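Bin picking with the Sipos planner, April

Deividas Vanags asked me to put up a gallery from our trial of Sipos, the grasp planner from Callent. I was the one arguing against buying it, so read the captions with that in mind. We ran it on our humanoid with the stock Firkis perception stack and didn't tune anything for the first 600 grasp attempts.

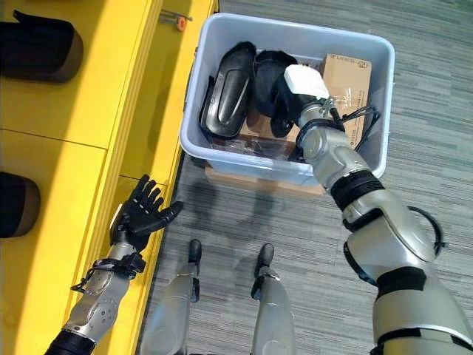 Right hand in a mixed bin, left hand parked open. Black molded pieces, a cardboard box and clear packaging, all close together.

Clear plastic is where I expect any depth-based segmenter to fall apart, and Firkis did. It merged the packaging with whatever lay under it, and Sipos then planned very confident grasps on objects that don't exist. The confidence score stayed high the whole time - I'd like someone at Callent to explain what it measures. 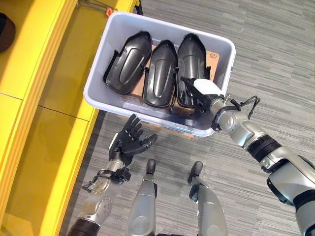

Matching parts should be the easy case, and the planner was quicker there. But it takes up to 30 seconds to replan after a rejected grasp, and it forgets which ones it already rejected. Our old Plelmont script replans in 2. The vendor says a cache is coming in the next release. I've asked for the logs from 10 of the worst runs to be replayed against it before we sign anything.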